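Open day at the Woller laundry

The Woller laundry opened its doors one morning in November, and 12 of us took the tour. Parvathi Kotian led it. We began at the washers, went on to the dryers, and spent longest at the folding tables, where hotel sheets go out in stacks of six. 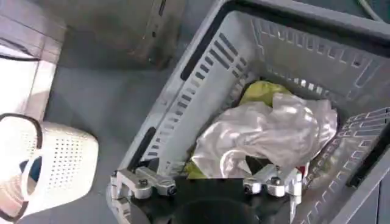
Sorting is still done by hand. Kotian wants light and dark kept apart from the start, and she likes plastic baskets with slots in the walls, gray ones included, as they let air through. Coffee was at the loading dock.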